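4. Leveling the Table

The Grullard table leaves the factory with all four feet screwed fully in. Floors are seldom flat, so level the table after it has been moved to its final place and before anything heavy goes on it.

You will need the hex key from the parts bag and a spirit level. A second person is needed for step 2.

1. Put the table where it will be used. Leave a gap of 2 in. between the tabletop and any wall.

2. Have one person lift a corner just enough to take the weight off the foot. Do not tilt the whole table onto two legs.

3. Turn the foot counterclockwise to lengthen it. One full turn raises the corner slightly, so work in half turns.

4. Lay the level along the long side, then along the short side, then from corner to corner.

5. Repeat for the other corners until the table no longer rocks when you press on it.

6. Tighten the lock nut on each foot against the leg.

CAUTION: Do not unscrew a foot past the red line on the thread. If the table still rocks at that point, use floor shims (part 703, sold separately).

NOTE: On carpet, the feet will settle. Check the level again after 30 days and tighten the lock nuts if needed.

5. Care of the Tabletop

Wipe the top with a damp cloth and a little dish soap, then dry it. For marks that stay behind, use a paste of baking soda and water — leave it on for 20 minutes, then rinse. Scouring pads and bleach will dull the finish.

Set hot pans on a trivet. Plates with an unglazed bottom ring can scratch the surface if they are dragged, so lift them instead.

CAUTION: Never use the tabletop as a step, and do not sit on the edge.

Replacement feet and lock nuts can be ordered through any Grullard dealer. Have the number from the label under the top ready when you call.

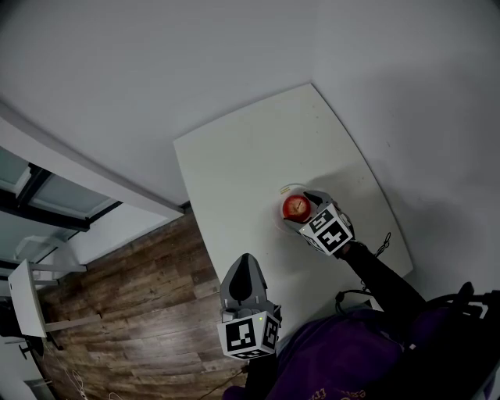 Fig. 6. White tabletop, rounded corners.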